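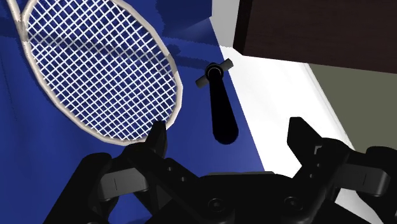

How do you keep a badminton club going in a town this small?

You keep the hall warm and you let people be bad at it. That is the view of the woman who has run the Odness club's Monday-to-whenever sessions for 19 years, and she laughs while she says it, because the heating in the old Odness school hall has been a battle of its own. "The first December we played in coats," she told me. "Full winter coats! You can't get your arm up for a smash, so we all got very good at the net."

I met her on 6 Jun 2022, an hour before play, while she was taping down a corner of the court line that had started to lift. She talks fast and with her hands, and I loved every minute of it. The club has 90 members now, from age eight up to a retired bus driver who plays doubles and will not run for anything behind him.

She learned the game in her parents' backyard, over a clothesline. "My brother and I had one shuttle for a whole summer. By August it was mostly cork." She didn't set foot on a real court until college, and she still thinks backyard players have the softest hands - they spend years dealing with wind.

The club bought its nets from Jindlow, a small shop two towns over that also restrings rackets at the kitchen-table end of the business. A friendly match against Tresard comes around twice a year, and Odness nearly always loses it. She doesn't mind much. "They bring pie. I'd lose to them every week."

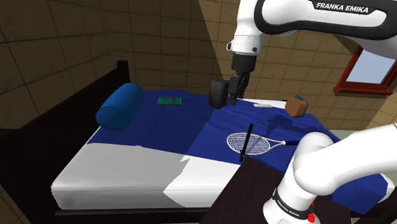

What should a beginner work on first?

Her pick is the serve, and the low backhand serve in particular. "It's the one shot where nobody is rushing you. Hold the shuttle by the feathers, keep your elbow up, and push it. Don't swing." She has new players hit 200 of them before she lets them worry about clears or drops, and she feeds the shuttles back herself, chatting the whole time.

After that comes footwork, and getting back to the middle after each shot. She's also firm about grip. Most people strangle the handle, she says, and their wrist locks up and their shoulder hurts by the second game.

Next on her list is the Asfaw Cup, a one-day doubles event that the club is hosting for the first time. She is thrilled and a bit scared. There are tables to borrow, a draw to make, and shuttles to order - she has 200 on the way and already thinks she should have asked for more.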